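How to hang a small group show in a weekend

Posted Apr 7, 2019 by Neusa Bittencourt

Quick one, as I've had the same email four times since January. You've got a room, six or seven artists, two days. Here's how I do it. Learned most of this at Quintana, where the walls are awful, so yours will probably be easier.

Before you get the keys

Get a list of works from every artist. Title, year, size with frame, how it hangs. Size WITH frame. People send you the size of the paper and then turn up with a mount as wide as your arm.

Draw the walls to scale on squared paper. Cut out little rectangles for the works. Shuffle them about. I know there's software, I've used it, I go back to paper every time.

Measure the door. And the stairs if there are any. We had a Baltach canvas spend a whole night in a van.

Kit

Spirit level, long one. Two tape measures. Drill, masonry bits, plugs, screws, mirror plates. Low tack tape. Filler, and a tin of the exact wall white, ask the venue for the name of it. White gloves or just very clean hands. Pencil, soft. A stepladder that doesn't wobble.

Keep the small stuff in one place. It wanders off otherwise, and you lose an hour on Saturday looking for the pencil. 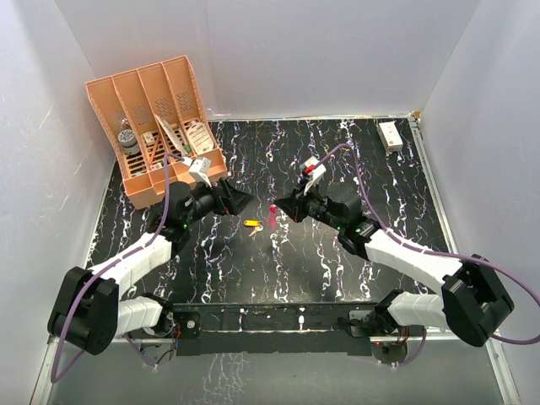

Day one, morning: lean everything

Don't drill yet. Put each work on the floor against the wall where you think it goes, on foam or folded blankets. Walk in from the door like a visitor would. What do you see first? Should be something that can take it, a big piece or a very odd one.

Move things. Argue a bit. Pieces that looked lovely together on paper will fight. At the Drusia show we had two red prints facing each other and the whole room went pink, so one went round the corner and that was that.

Stop by lunch. Take phone pics of the layout so you can put it back when sombody trips over it.

Day one, afternoon: the maths

Centre line. Pick a height and stick to it, 150cm from the floor to the middle of the work is what I use. Mark it lightly every metre or so.

For each piece:

Measure the height of the work, halve it.
Measure from the top edge down to where the wire or plate sits, wire pulled tight.
Take the second number from the first.
Add that to 150. There's your screw.

Check it twice. Then drill.

Gaps: start at each end of the wall and work in, same gap between everything unless you've a reason. Small works can go closer together.

Day two: lights and labels

Lights last, after all the hanging. Aim from about 30 degrees so you don't get glare off glass. Stand where people will stand and look for your own shadow.

Labels to the right of the work, bottom edge level with the others. Artist, title, year, medium. Price on a separate sheet. Print a spare set, there's always a spelling mistake (always mine).

Large sculpture wants room to walk round. Put Plesusik's floor piece in a corner once and he was right to be cross.

What it costs

Last one came to £226 for fixings, paint, printing and a van for a day. 34 works. We had 311 people through over the run and nothing fell off the wall.

Taking down

Keep your wall drawing, you'll want it. Works off first, wrapped and signed out, then screws, then filler. Let it dry properly before you sand, overnite if you can. Two coats of the white. Photograph the empty walls before you hand the keys back.

Insurance is a seperate post, will get to it.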